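Tabletop Care and Surface Questions

Product support – Wurov tables and desks

The answers below apply to all Wurov tops sold through Setbridge, including the Hayat range. Instructions for legs and frames are on a separate page.

Is my top solid wood, veneer or laminate?

Check the edge first. On solid wood the grain lines of the face carry on over the edge and end grain shows on the two short sides. A veneered top has a thin face layer with a visible seam near the corner. A laminate top has a printed pattern that stops at the edge band. The label under the top gives the construction code: S, V or L. If the label is missing, send us a photo of one corner and the underside.

Why do the grain patterns differ across one top?

Straight, closely spaced lines and curved figure can both appear on the same surface. Arched or looping grain is called cathedral figure. In solid wood and most veneers it comes from the angle at which the log was cut. On laminate it is part of the printed design and may repeat. Cathedral figure is not a defect and is not covered by the exchange policy.

Why does part of the top look white or gray?

In most cases this is reflected light. A surface with a slight sheen returns a bright patch when viewed from a low angle toward a window or lamp. Move to the other side of the table and look again. If the patch moves, the finish is sound. If it stays in the same place, see the question on white marks.

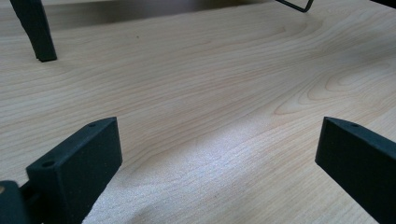 Light top seen at a low angle. Pale patch at lower middle, looping cathedral grain at right.

How do I remove white marks?

Fixed white marks on a lacquered top are usually moisture held in the finish. Leave the area uncovered overnight in a dry room. If the mark is still there, rub lightly along the grain with a soft cloth and a small amount of Skornumlow surface polish, wait five minutes, and wipe clean. Do not use polish on oiled tops. Do not use an iron or hair dryer on V or L tops – heat can lift the face layer.

What should I use for everyday cleaning?

A damp cotton cloth, followed by a dry one. For grease, add two drops of dish soap to a bowl of lukewarm water. Avoid scouring pads, bleach, ammonia and melamine sponges, all of which dull the sheen unevenly.

Will a light top change color?

Yes, on S and V tops. Pale woods darken toward yellow or tan with daylight, and the change is fastest in the first year. Move lamps, trays and mats now and then during that time. L tops change very little under normal indoor light.

Can the top be sanded?

S tops: yes, starting at 180 grit and finishing at 240, always along the grain. V tops: light hand sanding at 240 only. The face layer is around 0.6 mm thick and a power sander will go through it. L tops cannot be sanded.

Do you supply sample pieces?

Yes. Two samples per order, in any current finish. Samples are cut from production stock, so the grain figure on a sample will not match the figure on a full top.

Who do I contact about a damaged top?

Write to Mercy Simiyu at the Setbridge service desk with the order number and construction code. Claims for transport damage must include a photo of the packaging.

Page last reviewed in October.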